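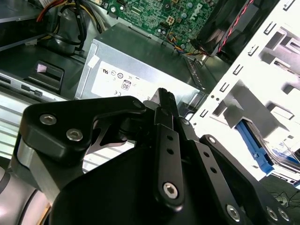 Figure 3. Open desktop case: power supply, main board with Dell logo, and drive cage with blue drive rail.

4.2 What the desktop cases taught us about holding parts in place

Of all the objects in the Gachanja collection, the desktop computers were the ones we most enjoyed opening. A tower case is a lovely thing to study if your subject is how parts are kept where they belong. Almost everything inside has its own way of being held, and many of those ways can be read straight off the part! In Figure 3 the hard drive sits in a white metal cage with a blue plastic rail clipped to its side. The cage has rows of small rectangular slots and bent tabs along its length, and once you begin looking for such details (Idrisa Kombo kept a notebook of nothing else) it is hard to stop.

We sorted each fixing we met by the action it asks of a person: press, slide, lift, turn or unplug. The coding sheet held 2,297 entries by the end of February, of which 307 came from computer cases. Zawadi Simiyu and Jianhua Liao coded the cases separately and then met to settle the entries on which they differed. Most of those were latches, which one coder had filed under "press" and the other under "lift". Both readings are fair, and we kept a joint code for them.

Colour deserves a paragraph of its own. The blue rail stands out at once against the white cage, and our participants spoke warmly of parts like it. One told us that a coloured rail was "like a door handle in a dark corridor". Black latches on a dark case floor drew far less comment, even from people who had used them many times.

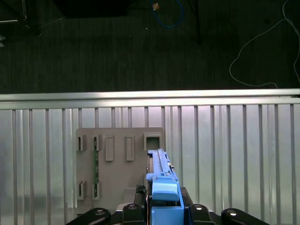
4.3 MOUNTING BOARDS

Away from the cases, we looked at flat boards with moulded fittings. The tan-grey board in the figure's second panel stands upright against a ribbed metal wall, and its upper half carries slotted clips and tall raised tabs with smooth faces. What a pleasure these are to code! A clip with a dark, narrow slot fairly asks for something thin to be pushed into it. A smooth tab is harder to read, and Hacer Tatlı argued for a separate "unclear" code, which we took up and used 111 times across all boards.

The boards also let us try the coding sheet on fittings without their contents, something the cases seldom allow. Coders were slower here and talked more. We have kept their side remarks in the Domeo transcripts, and they would make good reading for anyone who designs clips.
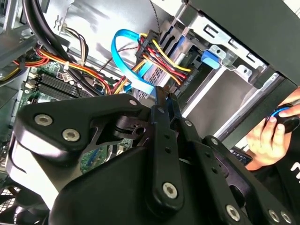 4.4 Cables as furniture

Cables fill a case much as coats fill a hallway, and they deserve the same patient attention. In the third panel a bundle of red, yellow and orange wires crosses the board, held together by a white cable tie, while a bright blue SATA cable rises in a tall, loose loop. We coded the tie as a fixing and the loop as slack. Alina Ghiță proposed the second term, and it proved so handy that we went back through the earlier sheets to add it.

Slack matters to anyone reaching into a case, as a loose loop can be moved aside by hand and a tied bundle moves as one piece. The next section takes up bundles with more than one tie.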